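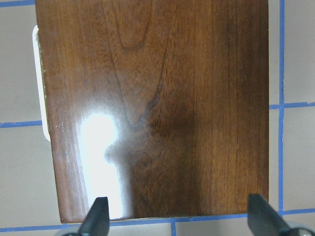
Most clients who come to Karnon want to talk about the sofa first. The studio's lead designer would like them to talk about the floor.

"The sofa is the thing you can change in an afternoon," she says. "The floor and the walls are what you live with. If those are wrong, the sofa won't save you."

Karnon is a small interior design studio in Flilldale. It takes on whole houses, but the bulk of the work is single rooms, usually living rooms and dens that have been furnished a piece at a time over many years. We met at the studio on a gray morning to talk about mixing wood tones, a subject she gets asked about more than any other.

Her view is that people worry too much about matching. A room where the floor, coffee table and bookcase are all the same shade looks flat to her. She tries to keep to 3 wood tones in a room and repeats each one at least once.

"If you have one dark table and everything else is pale, the table looks like it's waiting for the movers," she says. "Put a dark picture frame across the room and it settles down."

Undertone matters more to her than how dark a piece is. She sorts woods into warm and cool before she looks at anything else, and she does it by daylight, near a window. Store lighting is too yellow, she says, and she has sent back pieces that looked fine under it.

She is working on a den now where the owners inherited a red-toned desk and had already put down a gray floor. Her fix was a rug from Prenura's wool line, rust and cream, at $659. It covers most of the floor and gives the desk something to sit with. The owners had been ready to sell the desk.

"They asked me about painting it," she says. "I asked them to wait 2 weeks. People get used to a rug and then they see the desk again." 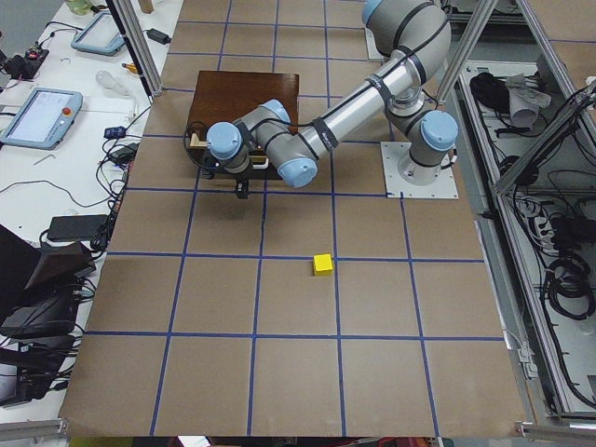
The owners say they are still getting used to the rug, but the desk is staying. They have asked for shelves next, and she has suggested open ones from Sepp in a mid-brown, with the lamps changed at the same time.

Her advice for anyone on a small budget is to buy a sample board before a piece of furniture, and to keep it in the room through a few evenings – lamplight changes red woods more than any others. She also tells people to move what they already own from room to room before shopping.

"I've done whole rooms with things from upstairs," she says. "It's a short invoice, but they call me back."

Karnon is booking room visits for November.

We use cookies to improve your visit. By continuing to browse you accept our cookie policy. Accept | Settings

Comments

marlow_den: Does the repeat have to be furniture? I only have one walnut piece and no room for another.

Third Floor Walkup: @marlow_den she mentions a picture frame, so I'd guess anything goes. I used a tray.

pk69: Gray floors are so hard. Ours came with the house and every wood I bring in looks orange.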